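Storing Sauces, Oils and Other Bottles So They Last Longer

I wrote this page after I cleaned my pantry in July and had to throw away a lot of half-full bottles. Some were rancid, one had mold under the cap, and two were the same soy sauce, both open. I have put my notes in order, and I hope they will be useful for other people with a small kitchen.

Oils

Light and heat are the two enemies of oil. Please do not keep it on the shelf above the stove, even if this is the most comfortable place. I kept mine there for years and always wondered why it had a smell of old crayons. Now the daily bottle stands in a closed cabinet on the other side of the room, and the large can stays in the hallway closet, where it is cooler.

If you buy oil in a big can, pour a small quantity into a dark glass bottle for daily use. Wash this bottle with hot water and dish soap before every refill, and let it dry completely with the mouth down. A little old oil on the walls will spoil the new oil faster. My bottle is from Dernanico, it has a narrow steel spout, and the spout must be taken apart for washing. Nut oils and flaxseed oil go in the refrigerator. Olive oil may become cloudy there, but it clears again at room temperature.

Vinegar and soy sauce

Vinegar is very patient. It can stand in the cabinet for a long time, and the cloudy threads which sometimes appear at the bottom are harmless. I pour it through a coffee filter and continue to use it.

Soy sauce is safe in the cabinet for some time, but the taste becomes flat. If you use it less than once in a week, keep it in the refrigerator door. Buy the small bottle. The large one looks cheaper in the store, but I never finished it while it was still good.

Mustard, mayonnaise, horseradish

All three go in the refrigerator after opening. Mayonnaise should not wait on the table during a long lunch in summer, so I put some in a small bowl and return the jar right away. Use a clean spoon each time. A knife with crumbs on it is the reason for most of the mold I have seen in jars.

Horseradish loses its strength from the day it is opened. Write the date on the lid with a marker. I also do this with tomato paste, pesto and jam. Masking tape is good for this if the lid is dark.

Sticky caps

A cap that does not close well lets in air, and dried sauce is usually the reason. Once a month I take off all the caps and put them in a bowl of warm water with a spoon of baking soda for 60 minutes. Then I clean the thread with an old toothbrush, rinse, and dry everything before I put it back. Wipe also the neck of the bottle with a damp cloth. For a metal lid that is stuck, hold it under hot water for a short time and turn it with a rubber glove.

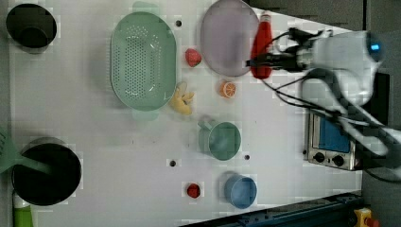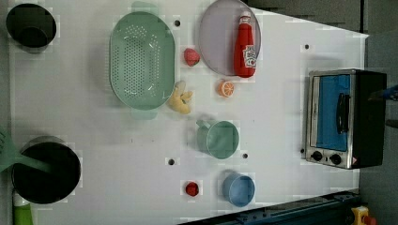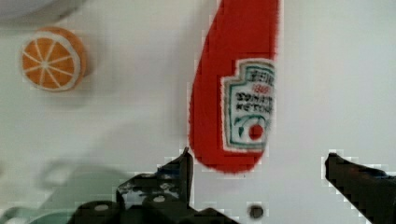 Ketchup is the one about which people argue most. It has enough vinegar and sugar to survive outside for a while, and restaurants leave it on the table all day, but at home we eat it much more slowly, so I follow the label and keep it cold after opening. The second question is how it should rest. A squeeze bottle lying on its side, like the red one in the last picture, is fine for the time you are cooking, if the cap is closed. In the refrigerator I prefer to stand it on the cap, because then the sauce is ready at the opening and I do not have to shake it. When only a little remains, I add a spoon of vinegar, shake well, and use this thin sauce for beans or for a marinade.

Shelf order

Put the new bottle behind the old one, always. I use a shallow tray from Wulum for the bottles that drip, and it is much easier to wash than the shelf. Before the tray I used a sheet of baking paper, which also works but must be changed every 6 weeks or it sticks.

Tall bottles belong at the back and jars in front. Spices I keep in a drawer with the names up. On Saturday, before I go shopping, I look at the door of the refrigerator and write down only what is really almost empty.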